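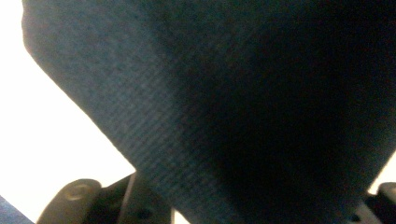 Sheyla Palomino

Progress report to the Felard Fund, 18 April 2018
Project: Zirville voter registration and council access

You asked whether the grant is changing who takes part in Zirville politics. My answer at the halfway point is that I doubt it, at least so far.

We have knocked on 2,909 doors since October and spoken to someone at 1,441 of them. Those numbers look healthy in a table. They tell you how hard the canvassers worked and very little else. We don't yet know how many of the people who took a form sent it in, and the county clerk's office has been slow to share its rolls. I would ask the Fund not to quote the door count in its newsletter as if it were a count of new voters.

The council sessions are a weaker story. The council agreed to set aside 30 minutes for public comment before each vote on the Flandeck rezoning. It has kept to that, on paper. At the last session 5 residents spoke, all of them people who have spoken before, and the members voted the way they had said they would.

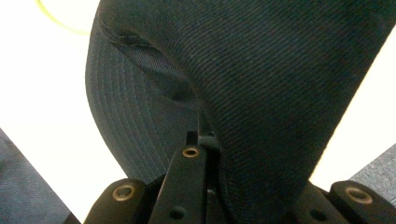
Bhuiyan thinks this is too gloomy, and wrote on the draft that two council members asked for the traffic study again after hearing from residents, something they had never done in earlier rounds. I have left the comment in. I would still like to see the study before I call it a result.

Spending is on plan except for printing, which ran over when the ward map was redrawn and the leaflets had to be done again – the council gave us no notice.

For the next period we propose to drop the weekend street stalls, put those hours into return visits, and check forms against the rolls once we have them. If the rolls don't come, we will say so and won't estimate.

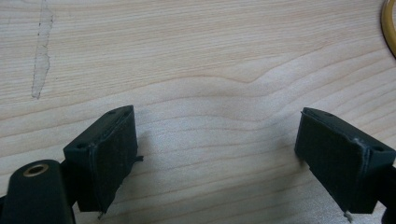

Tabletop, pale wood with a gray scuff mark.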